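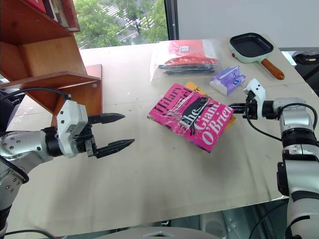

Search tickets Search this log

Hallent sync drops recipe photos and doubles the shopping list

Opened by Dymphna Hayes, July 10, 2024
Product: Jornora (desktop and phone)
Status: closed, with one leftover

Okay, starting a proper log for this, as my emails to support have turned into spaghetti and Finbarr asked me to put it all in one place. I'll add to it as I go. Sorry in advance for the length, I type fast and think slow!

Background first. I keep all of my recipes in Jornora, have done for years, and there are 1688 of them in there (yes, I cook from maybe thirty). My sister-in-law Éabha shares the same account from her phone, so that we can both add to the shopping list. It all syncs through Hallent. Up to June this worked fine and I never once thought about it.

Then I moved to the new desktop version, and two things broke:

1. Recipes I add on the desktop show up on my phone with no photo. Just the gray square with the little fork in it. Text is fine, ingredients are fine, tags are fine.

2. Anything on the shopping list that comes from a recipe gets doubled. If I add the lentil soup, I get two lots of lentils, two lots of carrots, two lots of everything. Things I type in by hand stay single.

Number 2 is how we ended up with an awful lot of buttermilk. Éabha shops off the list without asking questions, bless her.

What I'd tried before opening this:

- Signing out and back in on both phones and the desktop
- Deleting the phone app and installing it again (took forever, never again)
- Turning sync off, waiting overnight, turning it on
- Adding a recipe on the phone first and letting it go to the desktop. That way round the photo comes through perfectly!

So it's only desktop to phone for the photos. The doubling happens both ways.

---

Reply from Finbarr Buckley, Jornora support

Thanks Dymphna, that's a big help. Could you open Settings, then Sync, then Details, and paste in what it says under Last Run? Also, how large are the photos you're adding? Please don't use Rebuild Library yet.

---

Dymphna

Here's Last Run, copied straight out:

Items checked: 1688
Items sent: 436
Photos sent: 0
Photos waiting: 436
Result: finished with notices

I clicked on "notices" and nothing opened. I clicked it several more times, with feeling. Still nothing.

The 436 made me sit up a bit. I haven't added anything like that many recipes since June. I've added a dozen at most. So what are the rest of them? I sorted by "last changed" and a huge chunk say they were changed on the day I installed the new version, all within the same hour, and I promise I wasn't up editing four hundred recipes in my pajamas. A lot are my mother's old ones that I scanned in and haven't opened in ages.

Photo sizes: all over the place. The scans are big. The ones off my phone are whatever the phone makes. I tried a teeny tiny one as a test (a lemon, cropped down to almost 200 KB) and it got stuck just the same as the big ones, so I don't think size is it.

I have not touched Rebuild Library. I did hover over it.

---

Reply from Finbarr Buckley

Please keep hovering. Two more questions. Where is your photo folder on the desktop, and did you change its name or move it during the update? And for the list, can you check whether you have one shopping list or two? Look under Lists, then Show Hidden.

---

Dymphna

Well. There are two lists.

One is called Shopping and the other one is also called Shopping. The second is hidden, and I would never in my life have found it. It has a small chain link next to it and the first one doesn't. If I add a recipe, the ingredients go to both, and then the phone shows them mushed together as one. If I type "dish soap" it only goes to the top one. So that's the doubling, I think? Mystery mostly solved and I haven't even had lunch.

I asked Éabha if she'd made a second list and she said no, and then she said "unless it was when it asked me about the list." When what asked you about the list, Éabha? Apparently when her phone updated there was a pop-up with Keep and Merge on it, and she picked Keep, as anybody would! Keep sounds like the safe one. I'd have pressed it too. I really think the wording there could use a look.

About the folder. It's on the second drive, in a folder called Phùng recipes, after the family who had the restaurant downstairs from my first apartment. They gave me most of what's in there, and Mrs. Phùng used to correct my broth through the kitchen window. I put everything else in the same folder later and never renamed it. I didn't move it or touch it during the update.

---

Reply from Finbarr Buckley

I've brought in my colleague Fionnuala Mac Carthaigh, who works on the sync side. She suspects the folder name. The new desktop version reads accented letters in folder names differently from the old one, so it may be seeing every photo as newly changed and then failing to find it when it's time to send. Would you be willing to try this?

Quit Jornora fully. Make a copy of the folder. Name the copy recipes, plain letters, same drive. Open Jornora, go to Settings, Photos, Location, and point it at the copy. Leave the original alone.

For the list: on Éabha's phone, open the hidden list and choose Unlink. Don't delete it first. If it's deleted while linked, it takes the recipe items off the good list too.

---

Dymphna

Doing this in order and writing it down as I go.

Quit Jornora. It was still in the little tray by the clock, so I quit it from there as well.

Copied the folder. Slow. Made tea. Still slow. Unloaded the dishwasher.

Renamed the copy. Opened Jornora, pointed it at the new one, and it said "Checking photos" and then the bar sat at 29 percent for so long that I went to find the support number. When I got back it was at 60 and moving. So if anyone else ends up reading this: it parks at 29 and it's fine, leave it be.

Last Run now says:

Items checked: 1688
Photos sent: 407
Photos waiting: 29
Result: finished with notices

Photos are popping up on my phone! The lemon is there! Mom's brown bread is there, with her thumb in it. I'm delighted, I did a small dance in the hall.

But there are 29 waiting, and they don't budge when I press Sync Now.

For the list, Éabha unlinked the hidden one from her phone while I stood over her. Then I added the lentil soup as a test and got one lot of lentils, one lot of carrots. Took it off again, added the fish pie, same thing, all single. That's fixed as far as I can see.

---

Reply from Fionnuala Mac Carthaigh, Jornora

Hi Dymphna, glad most of it moved. For the remaining ones, please sort by Waiting and open any three. Under the photo, what does Source say?

---

Dymphna

Hi Fionnuala! All three say "Source: Floluneck." I opened a few more and they say it too.

That's the clipping add-on I used to save recipes off websites. I stopped using it ages ago when it began clipping the ads in along with the recipe (I had a pavlova with a mattress in the middle of it). It isn't installed on this computer at all now. The photos do show on the desktop though, so they must be living somewhere.

---

Reply from Fionnuala Mac Carthaigh

They're previews. The add-on stored a link and a small preview image, and the full photo was never saved to your folder. The old version sent the preview instead. The new one waits for the full photo. We've filed that as a bug on our side and it will go into a later update. I can't give you a date.

In the meantime, you can right-click a preview, choose Save Copy, and add it back as the recipe photo. You'd need to do it one recipe at a time.

---

Dymphna

Tried it on the pavlova and it works. It's a bit blurry on the phone but it's a pavlova, I know what they look like.

I'll do the rest of them in front of the TV over the next while. Segundo (husband, Segundo Flores, he's the other name on the billing, in case that's confusing anyone) has offered to do half if he gets to delete the ones he doesn't like. We are in talks.

Couple of things for whoever reads these on your end:

- The "notices" link still does nothing when I click it. If it had told me it couldn't find the folder I'd have saved us all a lot of typing.
- Keep and Merge. Please, something like "Use one list" and "Use two lists."
- Can I delete the original folder now? I'm short on space on that drive but I'm scared to.

---

Reply from Finbarr Buckley

I've passed on the first two. On the folder, hold on to it until you've had a week of clean syncs, then it's safe to remove. If you'd like the old name back on the new folder, please wait for the update.

I'll close this and leave the preview bug linked, so you'll get an email when it ships.

---

Dymphna

Will do, and thank you both, you've been so patient. I would like the name back when it's safe, so I'll watch for that email. Pancakes here tomorrow, and scones after that, until the buttermilk is gone.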